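Covside Countertop Snack Rack, 7-Bin
Thursday, May 9, 2019
By Sheyla Pacheco

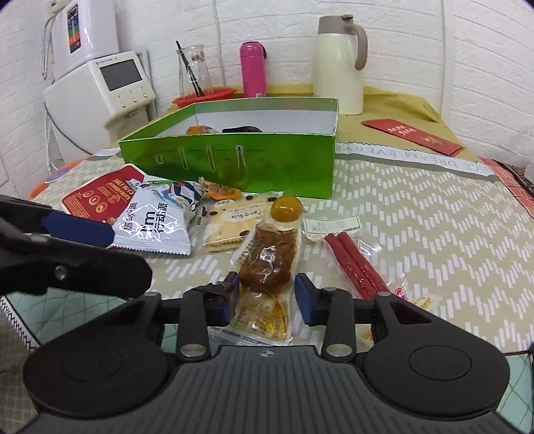 Single-serve packets and a bag of Daily Nuts & Dried Fruits.

The Covside 7-Bin is a wire display rack for small packaged snacks. It is made for checkout counters, break rooms, hotel desks and any other spot where people pick up one item at a time. It replaces the older 5-bin model, which we no longer stock. Bins and dividers from the old model do not fit the new frame.

The frame is welded steel wire with a matte powder coat. It comes in white or charcoal. Each bin tilts forward so that packets slide down to the lip as the front ones are taken. The lip is high enough to hold a soft pouch upright and low enough that the product name can still be read from a standing position.

What fits

Most single-serve packs go in without trouble: wrapped crackers, nut mixes, dried fruit, jerky, granola bars and vacuum-sealed items. The bottom bins are deeper and take the larger bags. Round cans and bottles are not a good match, as they roll under the divider.

If you carry imported snacks, measure a few before you order. Pack sizes vary more than they do with domestic brands, and some sealed pouches are narrow and heavy for their width. The optional narrow divider splits one bin in two and stops these from falling on their sides. Dividers are sold singly and clip on from the back.

Each bin has a label channel along the front edge. It accepts standard shelf strips or cut card. For products with no English on the front of the pack, we suggest a strip with the name, the price and the main allergens. Victor Urio in our sales office can send a blank strip template by email.

Load and placement

The rack holds up to 30 pounds when spread evenly across all bins. Fill from the bottom up. A rack with full top bins and empty lower ones can tip if it is bumped. Two screw holes in the base plate let you fix it to the counter, and we recommend using them in any store with heavy foot traffic. Screws are included. Rubber feet are also included for stone or glass counters.

Keep the rack out of direct sun. The steel will not mind, but chocolate and anything oily will.

Assembly

The side panels and base arrive flat. Hook the base into both sides, then drop the bins into their slots starting with the lowest. One Phillips screwdriver is needed for the back brace. Allow 25 minutes for the first rack. The back brace goes on with the bent edge facing down, a step the printed sheet shows poorly. A corrected sheet is packed with all units shipped from now on.

Cleaning

Lift the bins out and wipe with warm water and dish soap. Do not put them in a commercial dishwasher. The coating may chip at the weld points under high heat. Touch-up paint is available in both colors.

Ordering

Racks are sold singly or by the case of four. Label strips come in packs of 100. Stock ships from the Massawe warehouse within 7 business days, and orders of more than three cases ship by freight with a lift gate on request. Charcoal is in short supply and the next full delivery is due in October. White is available now.

Returns are accepted within 30 days if the rack has not been screwed down. For bulk pricing or replacement bins, contact Atieno Biwott at the order desk and have your account number ready.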